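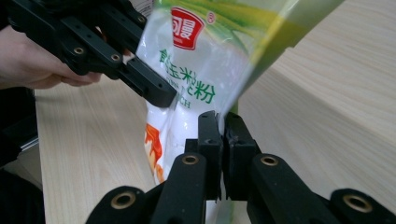 Kulsoom Butt told me it would never thicken, not with me standing over it like that, and I said it was custard, it didn't know I was there.

We were in the back kitchen at the Prevov, which is a grand name for a guest house with a leaky porch, and it was February and we had a supper for 70 that evening. Seventy! I'd said yes on the phone without thinking, the way I say yes to most things, and then I'd gone and sat on the stairs for a bit.

"Turn it down," said Kulsoom.

I turned it down. I'd only been there 2 weeks and I still did everything she told me, even the time she had me iron the tea towels.

Then the bell went and it was old Kratochvíl, Kazimír Kratochvíl, back from the coast with one suitcase and a hat I hadn't seen before (green, with a feather - he was seventy-nine if he was a day). He'd walked out after a row over the piano and no one had heard a word from him all winter. He put 700 crowns on the worktop, in small notes, and pushed them at Kulsoom.

"For the piano," he said.

She looked at the money. She looked at the hat. I kept stirring, because what else do you do, and I stared very hard into that pan.

"You'll want feeding," she said at last, and got him down a bowl.

He ate it standing up, hat and all, and told us about the ferry and a woman in Urora who'd beaten him at cards. Kulsoom laughed so much she had to hold on to the sink. I'd never heard her laugh before. The notes stayed where they were until the first guests came in, and then she tucked them back in his coat pocket while he was looking for a spoon.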